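Turismo de naturaleza - Apuntes tema 4
Capacidad de carga y gestión de visitantes en reservas de bosque nublado

(Apuntes de clase, se irán completando. Versión del 2 de septiembre de 2026)

1. De qué va el tema

Cuánta gente cabe en un espacio protegido sin que se estropee lo que la gente va a ver. Pregunta vieja, respuesta nunca cerrada. Ojo: "cabe" no es solo espacio físico. Suelo, fauna, agua, ruido, y también la experiencia del que visita.

Tres niveles, los clásicos:

Carga física: visitantes que entran materialmente en un sendero en un tiempo dado. Depende de longitud, separación entre grupos, horario de apertura.
Carga real: la física corregida con factores (lluvia, pendiente, erosión, cierres por anidación...).
Carga efectiva: la real según lo que la administración puede manejar: guardas, baños, señalización, aparcamiento.

La efectiva nunca es mayor que la real, ni la real mayor que la física. Esto se confunde mucho en los trabajos.

2. Caso de clase: reserva de Korar

Bosque nublado, ladera húmeda, acceso por una sola pista desde el pueblo de Sinholm. Dos senderos abiertos: Cusetti (largo, con mirador) y Kioko (corto, circular, pasarela de madera en parte del recorrido).

Datos para el ejercicio:
- Carga física diaria, los dos senderos: 600 visitantes
- Carga real tras correcciones: 473
- Carga efectiva: la calculáis vosotros con la tabla de personal que se repartió

Fijarse en que la corrección más fuerte viene de la lluvia. En noviembre el Cusetti se cierra por tramos, barro, y toda la presion se va al Kioko. Problema típico: cerrar un sendero no reduce visitas, las mueve.

Preguntar siempre: ¿el límite es por día o por momento? Una reserva puede cumplir el cupo diario y tener el mirador imposible a las diez de la mañana. Cupo por franjas, entradas con hora. Funciona mejor si los hoteles avisan al reservar y no al llegar a la taquilla.
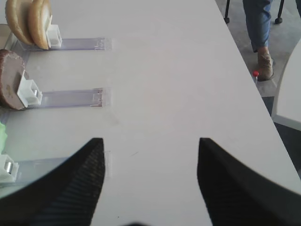

Fig. 1. Mesa blanca y, en primer término, dos dedos de pinza negros.

3. Impactos, por orden de lo que se nota primero

Suelo. Compactación, el agua deja de infiltrar y corre por el sendero. La gente esquiva el charco, pisa el borde, el sendero se ensancha. Se mide con anchura en puntos fijos, siempre los mismos puntos (si no, no vale para comparar).

Vegetación. Epífitas: musgos, orquídeas, bromelias. Crecen despacio. Las que quedan a la altura de la mano, las más tocadas. También extracción, aunque sea "una ramita".

Fauna. Aves que cambian de zona por ruido. Comederos: atraen, dan foto fácil, pero alteran comportamiento. Debate abierto en clase, traer postura argumentada. No vale "depende" sin decir de qué.

Agua y residuos. Lo menos vistoso y lo que más cuesta. Aguas negras en la cabecera de una cuenca = problema para los de abajo.

Experiencia. El visitante también sufre la masificación. Encuestas a la salida, preguntas cortas. Cuidado con el sesgo: el que ya no vuelve no contesta.

4. Herramientas de gestión

Directas: cupo, reserva previa, guía obligatorio, cierre estacional, multa.
Indirectas: precio distinto según hora o temporada, información, diseño del sendero, ofrecer alternativas fuera de la reserva.

Las directas se aplican rapido y se discuten mucho. Las indirectas tardan, y hay que medir si hacen algo. En Korar se combina guía obligatorio en el Cusetti y paso libre en el Kioko. Valorar si tiene sentido, sobre todo en temporada de lluvia.
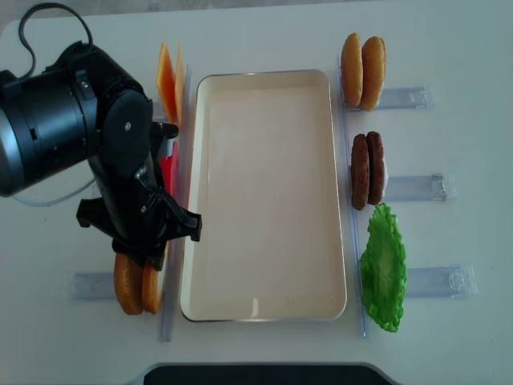

Sobre la pasarela: protege el suelo, sí, pero concentra. Resbala con musgo, hay que mantenerla, y da sombra a lo que hay debajo. Incluir el coste de mantenimiento en cualquier propuesta, casi siempre se olvida. Y los cruces: si es estrecha, sentido único.

5. Comunidad local

Sinholm vive en buena parte de las visitas. Alojamiento, comedores, transporte por la pista. Bajar el cupo sin hablar con ellos = conflicto. Conceptos para el examen: fuga económica (dinero que entra y sale sin quedarse), estacionalidad, dependencia de un solo atractivo.

Distinguir empleo directo / indirecto / inducido. Definiciones en la lectura 2, no las repito aquí.

6. Para entregar

Propuesta de gestión para uno de los dos senderos. Máximo 2 páginas. Tiene que llevar:
- carga efectiva con el cálculo a la vista
- un indicador de impacto y cómo se mide
- una medida directa y una indirecta
- a quién afecta en el pueblo

Sin portada. Los factores de corrección se multiplican entre sí, no se suman. Citar la lectura si se usa. Los trabajos sin cálculo se devuelven.

Próximo tema: interpretación ambiental y señalización de senderos. Leer antes el capítulo corto.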